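Unit 4 handout: Can machines do the chores yet?

Sorting and packing remain hard for robots. Students should read the Kushwaha chapter before the September session and note where a task depends on touch. 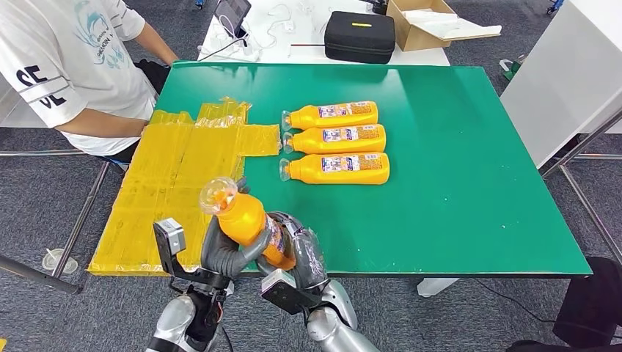
Department of Applied Automation, Cunevico Technical College

Two hands share one bottle while three more lie in a row on the green table. Grasping a rigid bottle is largely solved; thin plastic sheet is harder -- it folds and clings. The Odard trial logged 600 attempts, 92 of them with sheet material.

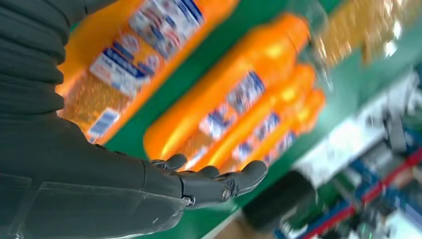

Fig. 2. Hand beneath an orange bottle.

Assignment: name one chore you would hand over today, and defend the choice.

Comments
Viola Santoro: Is the Polero reading required as well?
Tõnu Ķēniņš: Folding laundry would be my pick, but not today.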